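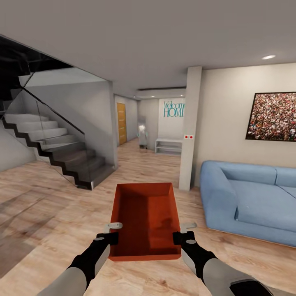
## Thursday, open day notes (Stovbridge workshop)

Writing this up before I go home, with tea, because if I leave it until the weekend I shall only remember the biscuits. Apologies in advance to whoever reads the notebook after me. I do go on a bit.

We had our visitors in from Ongart for the afternoon and showed them the tray-carrying job in the simulated house, the one with the stairs, the glass balustrade and the blue sofa. I had been in two minds about showing them a simulation at all. People come to an open day hoping to see metal move, and I was half expecting polite faces. I needn't have worried! They crowded round the big screen and stayed there so long that the soup went cold in the kitchen, and Wichai Rungrueang had to be fetched away from the keyboard to eat anything.

### What we showed

The job is simple to say. The robot holds the orange-red tray at its two near corners, one gripper to each, and carries it down the corridor towards the "Welcome HOME" wall, where it should set it on the low white shelving unit. Then we start again from the beginning with something changed. Wichai drove and I talked, which suits us both.

We kept the view from the robot's own side of things, looking out over its arms. I had wanted the overhead plan on the second screen as well, but Wichai thought it would split people's attention, and having watched them I think he was right. With only the one view they began leaning when the robot turned. One lady put her hand out as though to steady the tray (I did the very same thing in my first week here, so I felt a great fondness for her).

The run list had 24 starts on it, all with the tray empty and the sofa where it always is. We got through 20 before the break. The other four I did afterwards with the two or three people who hadn't wandered off to look at the lathe, and those were my favourite part of the day, quite slow and chatty.

### How it went

- Straight runs down the corridor: good. The tray stayed level to my eye and the turn-in past the square column was much smoother than it was in April.
- Starts close to the column: less good. The right arm leaves its elbow out too far and the planner gets nervous and stops. It stopped twice while I was in the middle of saying how reliable it was.
- Setting down on the shelves: fine on the upper tier, untidy on the lower one. The near edge of the tray touches first and the far edge drops after it. Wichai says the wrist limit is still at the old value. I have written it on the whiteboard and I am writing it here too, so there can be no argument.
- One run where the left gripper let go early. The tray swung round on the right-hand corner and the visitors all went "ooh". We replayed it several times by request.

The log for the whole afternoon is saved as run 344 on the shared drive, in the Olel folder. Please don't tidy that folder until I've been through it. I know it looks a mess.

### Questions people asked (the ones I can remember)

Why a tray? I said it needs both hands to agree with each other, and if they disagree you can see it straight away in the tilt, even from the back of the room. I was rather pleased with that answer and gave it to at least three people.

Does it know what stairs are? It knows where they are and that it mustn't go on them, I said, and that's as far as it goes at present. A lad at the front asked whether it could come down them backwards like his gran does. I promised to raise it.

Would the real floor behave the same? No, and I tried to be plain about this. The planks in the simulated house are perfectly flat and ours here are anything but. We talked for a good while about friction, and about how the floor in the model has a nice soft shine on it that has nothing whatever to do with how slippery the physics thinks it is. I could see that one land. It took me a long time to get it into my own head.

Whose house is it? A made-up one, put together by our friends at Nusurberg for an earlier project. I was asked if the big framed picture over the sofa was of a football crowd. I have looked at it every working day and couldn't say. It is very speckled.

### Things to put right before the next visit

- Change the wrist limit. See above. See also whiteboard.
- Move the column starts further back, or else fix the elbow properly, which I would much prefer. Wichai has an idea about adding a cost for the elbow going wide and wants a morning to try it.
- Have something in the tray for at least some of the runs. Several people asked and I had no good reason to give them. A few light blocks would do to begin with.
- Bigger text on the status panel. From the second row it was hopeless.
- More chairs, and the heater on earlier.
- The reset takes too long when there's an audience. I filled in with stories, but I only have so many stories.

Wichai timed the reset after everybody had gone and got 146 seconds from pressing the button to the arms being ready with the tray. Most of that is reloading the house, which hasn't changed between runs, so we ought to be able to keep it in memory and put back only the robot and the tray. He has started a branch for it. I'll look at it when I'm next in.

Lovely afternoon all in all. The Ongart people have asked us over to see their place in return, and I've said yes for both of us without asking Wichai, so if you are reading this, Wichai, you're coming, and I'm driving. There is half a lemon cake in the blue tin.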